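Teleoperating a fridge door in simulation: my demos are terrible, how many do I need?
Posted in Robot Learning, Beginners

Oana Coman
I'm recording demonstrations of a two-armed robot opening a refrigerator in a simulated kitchen. I drive it with a pair of hand controllers, and I have 39 demos so far. I'd call 7 of them dignified. In the rest I approach the handle like someone trying to pet a strange dog, back off, try again, and eventually get the door open with the wrong part of the gripper.

The policy trained on these has learned my hesitation perfectly. It hovers. Do I need more demos, or better ones? The Flonisden tutorial says 300 and then wishes me luck.

Tags: teleoperation, imitation learning, bimanual

Marcelino Arruda
More. It's always more. I did 300 over one Sunday and my robot opens the fridge fine. My wrists do not.

Sorin Rusu
Marcelino's wrists are a warning to us all. Better ones first, then more.

A policy copies what you did, including the part where you stopped to think. If you pause for two seconds in front of the handle in every demo, then pausing in front of handles is the task as far as it knows. Practice the reach 20 times with recording off. Then record, and throw away any run where you changed your mind halfway. Keep the ones where you missed slightly and corrected without stopping, as those teach it how to recover.

Check your start poses too. Mine were all identical for the first batch, and the policy fell apart when the base was parked a hand's width to the left. Move the robot a little between runs, and turn it a little.

Last thing, park the arm you aren't using. People forget it exists while they stare at the other one, and it drifts, and the drift goes into the data. A long curved handle like the gray one on this green fridge gives you plenty of places to grab, so pick a stretch of it and stick to that for your first batch.

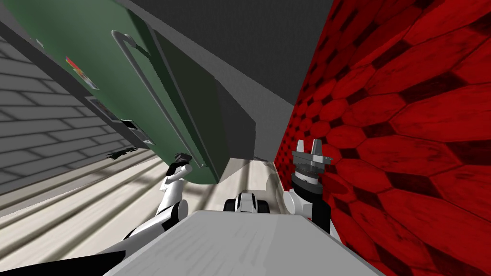 Should I trim the pauses out of the demos I already have?
Trim the ones at the start and end, where the arms are sitting still. Be careful in the middle: if you cut frames while an arm is moving, the recorded positions jump and the policy learns the jump.

Oana Coman
Thanks, both. Deleted 32 demos and feel lighter. Off to practice reaching for things.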